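Ondilham Bench Guide
Section 4: Removing and storing the processor

4.1 Before you begin

This section is for desktop towers which are opened lying on the side. It applies to the Kütt holder plate and to the other holders of the same type. If your tower still stands upright, please go back to section 3 and finish it first.

You will need:
A screwdriver suitable for the cooler of your model
Lint-free cloths, 2 pieces
Cleaning liquid for thermal paste
The holder plate, fixed to the bench
A label and a pen

Shut down the computer, pull out the power cord and wait 12 minutes. Touch a bare metal part of the case before you touch any part inside.

CAUTION: Do not open the power supply. It contains no part that is needed for this work, and it can hold a charge after the cord is removed.

4.2 Preparing the holder plate

1. Fix the holder plate to the bench before the processor is released. It must not move when you push it lightly with one finger.
2. Check that the shallow slot in the lower part of the plate is free of dust and crumbs of old paste. Wipe it with a dry cloth.
3. Keep the tower near to the plate, so that the chip is carried over a short distance only.

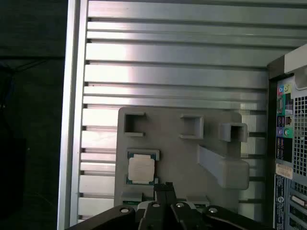 Figure 4-1. Processor in the gray slot of the holder plate, lower left.

NOTE: Only the shallow slot is for the processor. Do not put the processor in the deep square socket of the plate, it is difficult to take out again from there.

4.3 Releasing the processor

1. Remove the cooler according to the instruction of its manufacturer. If it does not come off easily, turn it a little to the left and to the right. Never pull it straight up with force.
2. Wipe the old paste from the metal top of the processor while it is still locked in the socket.
3. Press the lever down slightly, move it to the outside and let it rise slowly. Keep your finger on it during the whole movement.
4. Open the metal bracket fully.
5. Look for the small mark at one corner of the processor and write down its direction. You will need this when you put it back.
6. Take the processor by two opposite edges and lift it evenly.
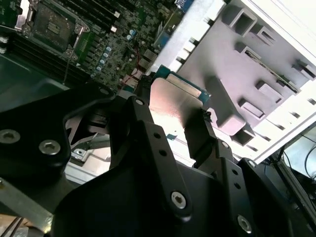 The metal top may be touched if necessary, but the gold-colored contacts may not. Grease from the skin is hard to see on them and can cause a fault which appears only after weeks. Ornbridge, where this guide was first tested, keeps a log of its repaired towers. Among 2,491 entries there are almost 1,000 with a note about dirty contacts or damaged sockets, so please take your time at this step.

7. Lower the processor into the slot with the metal top facing you. It should sit flat and without pressure. If one corner stands higher, lift it out and try again.
8. Write the model of the tower on the label and put it beside the plate, not on the processor.

CAUTION: If the processor falls, do not try to catch it against the edge of the case. Let it fall, then examine it under good light before any further use.

4.4 Checking the open case

When the processor is out, the socket is unprotected. Do not lay tools on the motherboard, and do not lean over it with loose sleeves.

1. Look into the socket from above and from the side. Do not touch the inside.
2. Look for drops of paste between the socket and the memory slots.
3. Check that no cable has moved over the socket. Guide it back by hand if needed.
4. Leave the blue plastic parts closed. They are explained in section 6.

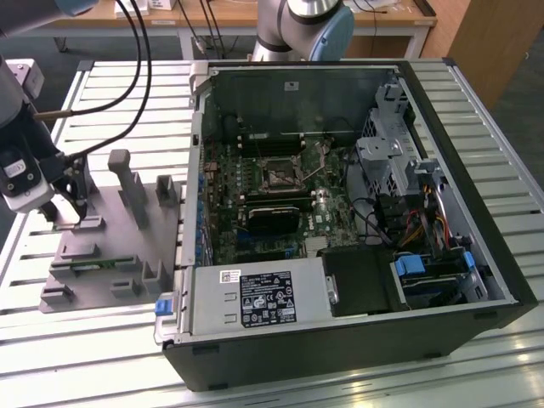

Figure 4-2. Tower on its side with the side panel removed and the CPU socket empty.

5. If the tower must stay open overnight, put the Veritz socket cover in place. A piece of paper is not sufficient.

NOTE: In some towers the drive cage and its cables are close to the working area. It is not necessary to unplug these cables for this section.

Continue with section 5, Installing the replacement processor.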